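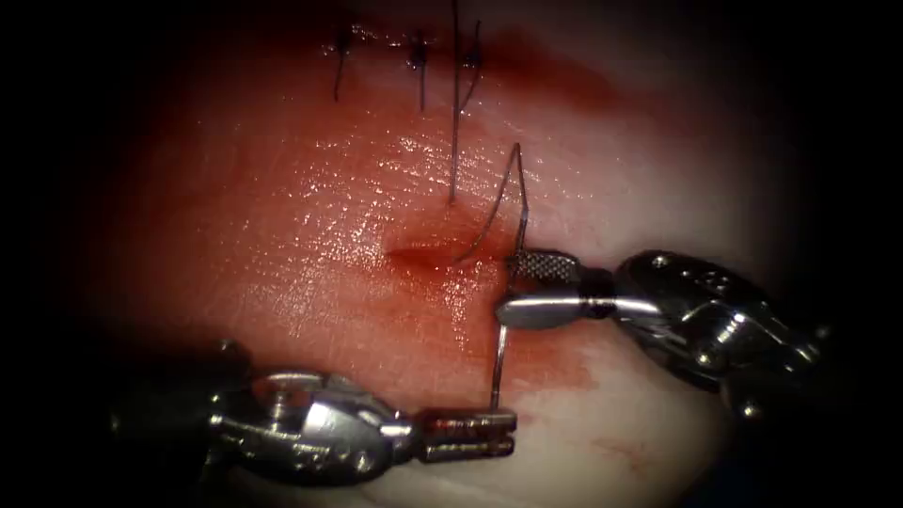 Figure 1. Tissue with a short incision, partly closed by three tied suture knots.

Parental Shift Work and Homework Completion in Grade Nine
Iqra Jatoi and Chi-keung Chu
Final project report

1. Background

Studies of homework completion tend to treat parental supervision as a single variable, measured by asking how often a parent checks assigned work. The measure assumes that a parent is home in the evening. In Wemitz this is often not the case. The Jeltex plant runs a rotating schedule, and many families have at least one adult who works the late shift for weeks at a time. We asked whether ninth graders in these households complete less homework during late-shift weeks, and whether the presence of an older sibling changes the result.

2. Method

Participants were 16 students at Lovine High School, all with at least one parent on the rotating schedule. Each student kept a daily log for 12 weeks. The log recorded homework assigned, homework finished, hours of sleep, and which adults or siblings were home between dinner and bedtime. Teachers supplied completion records for math and English only, so the other subjects rest on self-report.

Students were placed in 2 groups by household type: older sibling at home, or no older sibling at home. Consent forms were signed by a parent and by the student. Logs were identified by code, and the code list was kept in a locked cabinet in the Tomaszewski Building. 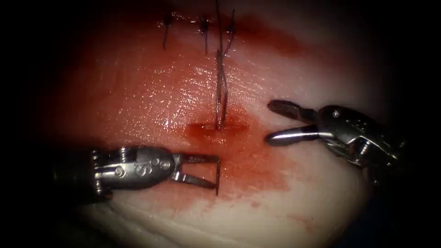 Completion was scored as the share of assigned tasks turned in by the due date. Partial work was scored as not complete. We considered a half-point score for partial work but dropped it – the teachers did not mark partial work the same way.

3. Results

Completion was lower in late-shift weeks for students without an older sibling at home. For students with an older sibling the difference was small and changed direction between math and English. Sleep hours fell in late-shift weeks in both groups. Several logs noted that the student stayed up to see the parent come home, which the form had no field for.

Three students had gaps in their logs of a week or more. Their data were kept in the sleep analysis and left out of the completion analysis.

4. Limitations

The sample is small and comes from one school. Households with an older sibling also had more adults present overall, and the design cannot separate the two. The last weeks of the log overlapped with state testing in April, when less homework was assigned. A repeat of the study should begin in the fall and add a field for bedtime.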